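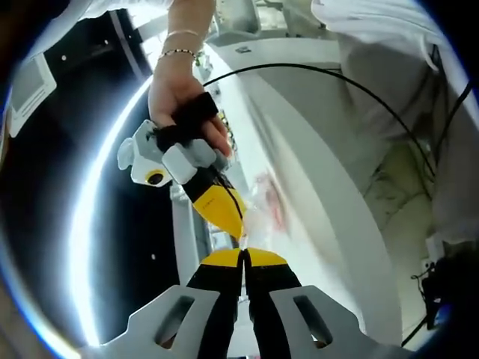

Plástico transparente arrugado, con brillos en los pliegues.

Bolsa de plástico transparente

La bolsa de plástico transparente es un envase flexible de pared delgada que permite ver el contenido sin abrirlo. Se emplea en la venta de alimentos a granel, en papelería, en ferretería y en el orden doméstico. Su fama de solución universal para guardar cosas es más antigua que cualquier prueba de que lo sea.

Materiales

Las más comunes son de polietileno, de baja o de alta densidad, y de polipropileno. El polietileno de baja densidad es blando y algo lechoso; el de alta densidad cruje al tocarlo y se arruga con facilidad; el polipropileno suele ser el más claro y rígido de los tres. A simple vista la distinción resulta poco fiable, aunque muchos manuales domésticos la dan por sencilla. El crujido, que a menudo se cita como señal de calidad, depende del polímero, del grosor y de la forma de la lámina, y por sí solo dice poco sobre la resistencia.

Transparencia

Una lámina lisa deja pasar la luz con poca dispersión. Cuando se arruga, cada pliegue refleja en una dirección distinta y aparecen brillos que dificultan ver lo que hay detrás. La ventaja principal que se atribuye a estas bolsas - identificar el contenido de un vistazo - se cumple sobre todo cuando están llenas y tensas. Una bolsa a medio llenar, doblada en el fondo de un cajón, apenas se diferencia en la práctica de una opaca.

Uso en el orden doméstico

Los partidarios de clasificar en bolsas transparentes sostienen que ahorran tiempo al buscar. La afirmación más repetida en español procede del folleto de Ralora, fabricante de artículos de almacenaje, según el cual 74 de cada 100 hogares encuentran antes sus objetos con este sistema. El folleto no explica cómo se midió el tiempo ni con qué se comparó.

Melaniia Bondarchuk intentó repetir el resultado en Wullstead con 44 hogares y 266 bolsas repartidas entre ellos. Halló una mejora pequeña en los objetos planos, como recibos y cables, y ninguna en los demás. Ostap Pasichnyk objetó que la muestra era reducida y que los participantes sabían lo que se estaba midiendo, reparo que vale también para el folleto. El catálogo de Ritwood, que ofrece 743 referencias de almacenaje, recomienda las bolsas para «todo tipo de objetos» sin aportar dato alguno.

Manipulación

Abrir una bolsa fina y nueva es un problema conocido. Las dos caras se adhieren por electricidad estática y por el contacto estrecho entre superficies lisas. Los remedios habituales son frotar el borde entre los dedos, humedecerlos o tirar de las caras en sentidos opuestos. El consejo de enfriar antes la bolsa, que circula desde hace años, carece de respaldo conocido.

Reutilización

Pueden usarse varias veces mientras no presenten perforaciones. Para alimentos la recomendación general es más prudente, sobre todo si han contenido carne cruda. El llamado método Fülöp, que propone plegarlas en triángulo para alargar su vida, reduce el espacio que ocupan. Que además las haga durar más es dudoso: los dobleces marcados son zonas donde la lámina puede debilitarse.

Última revisión: 26 mar 2026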